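3. Bench set-up and task

The weighing task was picked by the students in October, out of a longer list, and it has stayed more or less the same since. A beaker goes on the scale, the reading is taken, the beaker comes off and is set down on the cloth again. Sounds easy. Most of the first term went on it. We describe the bench first, then the trials, then what went wrong with the grasps.

All work was done at one table, against the wall of the teaching lab, with a black cloth laid over the part of it the arms can reach. Scale to the left, white arm to the right, stop button kept at the right-hand side by the base. The second gripper comes in over the cloth from further back. Students reset everything by hand between trials. Fig. 1 gives the layout.

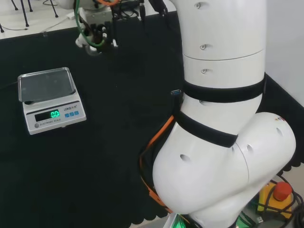 Student Robotics Club, Department of Applied Automation, Ginting Technical College
Fig. 1. The bench for the Nomeo project, with the scale reading 0.0 and the emergency stop at lower right.

Cables were the first real problem. In the early weeks they were left to hang and caught on things, so they are now held to the arm with fabric straps, and a check of the straps is the first item on the start-up sheet. The sheet is one page. Second item is the stop button, pressed and released before the arms are powered. Third is zero on the scale. A session without all three ticked does not count, and two were thrown out for this reason.

The scale is a plain electronic one with a lit display. No data link was used. We did think about one — a serial lead would have been cheap — but the club wanted the reading to come through the camera like everything else, so the digits are read from the picture. Reading the digits turned out less of a worry than knowing when to read them. The number drifts while the pan settles, and a policy that looks too early writes down rubbish. We fixed a wait of 2 seconds after release. Crude, but it was kept.

3.1 Software

Control runs on Nomeo, the club's own code, written over two years by whoever was in the club at the time and it shows. Recording is handled by a seperate tool, Patolard, which stores joint positions, gripper opening and all camera views against one clock. Training was done overnight on the department machine when no one else had booked it. The version used for every result in this paper was frozen on Monday, June 15, 2026. Later fixes are not included.

Demonstrations were given by club members, taking turns, each after a short practice period. 30 full sessions were kept. After trimming the idle parts at the start and end of each recording there were 3893 usable segments, split by session and not by segment, so that no session appears in both training and test. An earlier split did mix them, and the scores from it were far too good. Those scores are not reported.

3.2 Glassware

We began with plastic cups. These were dropped once the arms could place them without much fuss, and glass brought in. Clear glass on a dark cloth is awkward for a camera: the walls nearly vanish, the base shows as a bright ring, and reflections from the room lights sit inside the vessel and move when the wrist moves. The printing on the side helps. It gives the network something solid to hold on to, and when the beaker was turned so the print faced away from the wrist camera, approaches got slower and more of them were given up. We have not tested this properly.
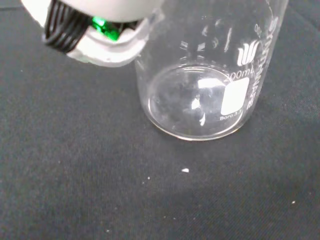 Approach direction mattered more than we expected. Coming straight down over the rim, the fingers tended to touch the glass on one side first and push it along the cloth. Coming in from the side and above gave a cleaner grasp but needs clear space next to the beaker, and near the scale there isn't much. The final policy was trained on side approaches only. Demonstrations with a straight-down approach were taken out, which cost us some data we could have done with.

Grip force was set low and left there. With force too high the worry is obvious. Too low and the beaker slips as the wrist turns, and it slips slowly, so the camera sees nothing odd until quite late. A slip check using gripper opening was added — if the opening changes after the grasp is closed, the arm stops and lowers. It stops a bit too often. Students prefered that to the other thing.

3.3 Scoring

A trial was scored as passed if the beaker was on the pan, released, read, lifted and set down upright on the cloth with no help. Anything else was a fail, including trials where the reading was right but the set-down was not. One student scored, a second checked from the recording, and where they disagreed the trial was run again. Part marks were tried for a while under the name Pornora score, after the room it was worked out in, then dropped as too fiddly. All tables in Section 4 use pass or fail only.

Lighting was not controlled beyond keeping the blinds down. Some sessions ran into the evening and the views are a little different. These were left in.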